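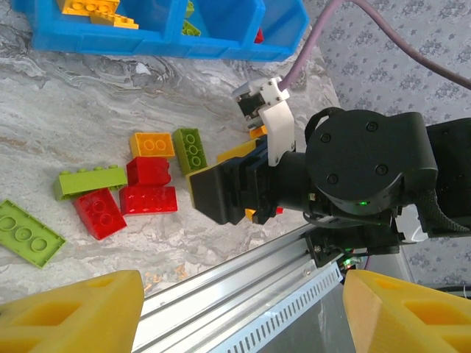

Where do you start with a kid who wants to build but hates following the booklet? With a pile of loose bricks and a very small challenge.

Mine started with "make a chair for a frog" and we were at the kitchen table until bedtime. I love this stuff so much, so here comes a thread!

Small piles beat big tubs. We own 3,543 bricks (my son made me write it on the lid) and he builds best when I put out a cereal bowl's worth. With the full tub he just digs.

Give them a problem with a character in it. A bridge for a snail. A bed for a giant's thumb. A bus that only carries soup. The soup bus was a whole Wednesday and I regret nothing!

Let the colors be wrong. My daughter made a purple and orange fire station and it has more personality than any set we ever bought.

Ffion Lloyd asked about ages. My two are 6 and 9 and they do the same challenge, but the older one gets an extra rule – no wheels, or it has to survive a drop from the couch.

The drop test is the most popular thing in this house, by the way. Put a towel down first. And wear slippers after.

Sorting! People have big feelings about this. We tried by color and it lasted a weekend. By shape has held up since November: long ones, square ones, flat ones, and a drawer called "weird" that everybody fights over.

Secondhand is the way to go if you can find it. I got a bag of 132 at a yard sale, washed them in a pillowcase in cold water and spread them on a towel overnight. Half of them were roof pieces, so we now live in a golden age of roofs.

They name their towns too. Current map: Humero is the harbor, Furkow is up on the bookshelf, and Kisto is under the couch and has no mayor. I am not allowed to vacuum near Kisto.

If they get stuck, build something badly next to them. Mine can't stand it – they come over to fix my wall and ten minutes later they've got a castle going.

Tonight's challenge is a barbershop for bears. Send me yours, I want to see every single one!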